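# Keeping an old motorcycle happy in a small garage

I've kept old bikes running in one garage or another for most of my adult life, and the current one is a single-car space in Stovthorpe with a door that only closes if you lift it a little at the end. There's a motorcycle in the middle, another one in pieces along the side, and me squeezing between them with a mug of coffee. So these are small-space tips, mostly for anyone with an older machine and not much room to work on it.

**Lay parts out in the order they came off.** I use a long strip of cardboard and push the bolts right through it, with a pencil note next to each. For an engine cover I draw the outline of the cover first and poke the bolts in where they belong. They're often different lengths, and a long one in a short hole can crack a casting. I did that once on a Morketel twin and paid for it all winter.

**Small stuff goes in drawers, and the drawers get labels.** My rule is one drawer per system: carburetor, ignition, brakes. When I tried sorting by size instead, I ended up with a drawer full of nice tidy washers and no idea what any of them were for! Masking tape and a marker will do for labels. Fancy label tape falls off in the cold anyway, at least in my garage. 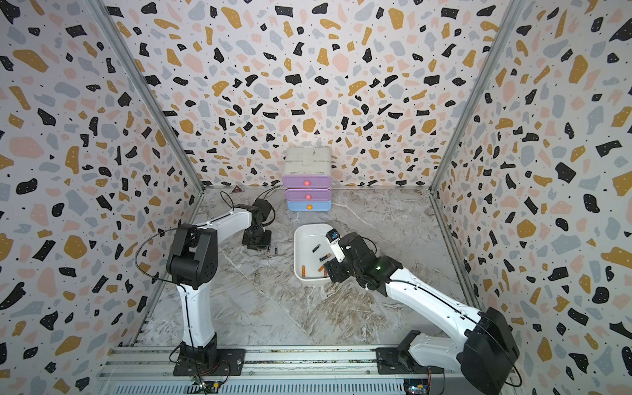
*Little plastic drawers, two purple and one blue.*

Cheap plastic drawers are fine for jets, clips, fuses and spare bulbs. I wouldn't put anything oily or heavy in them - bearings and sprockets live in old cookie tins on the bottom shelf, wrapped in a rag.

**Drain the float bowls before a long rest.** If the bike's going to sit for more than a few weeks, I turn off the fuel tap and empty the bowls into a metal can, with the garage door open and the heater off. Stale gas leaves a varnish in the jets, and then you spend the first warm day in April with a can of cleaner and a bad mood. Don't poke the jets out with wire, by the way. A strand of nylon from a stiff brush is much kinder to the brass.

**Write the mileage on the oil filter.** Just a paint pen, right on the can, before it goes on. I keep a notebook too, but the notebook gets lost and the filter doesn't. My Carrilho gets a chain check every 500 miles, and that goes on a strip of tape inside the side cover.

**Buy two of any gasket you have to wait for.** You will tear the first one. I had a clutch cover gasket take 19 days to arrive, put it on slightly crooked, and then had to order it all over again. The spare now hangs flat on a nail between two pieces of card, because a gasket that's been folded never quite forgives you.

**Warm up a stuck bolt before you get rough with it.** Penetrating oil the night before, a few taps on the head, then gentle back-and-forth with a socket that fits properly. I use the six-sided kind for anything rusty. If I'm going to use a heat gun, the tank comes off and leaves the garage first, and any oil gets wiped up.

**Keep the battery off the bike in winter.** Mine sits on a shelf with a Drukuline smart charger hooked up to it, and it has lasted far longer than the ones I used to leave in the frame. Negative lead off first, on last.

One more for the really cramped garages: park the bike facing out. Pushing a heavy old machine backward up a sloping driveway is no fun at all, especially with cold knees.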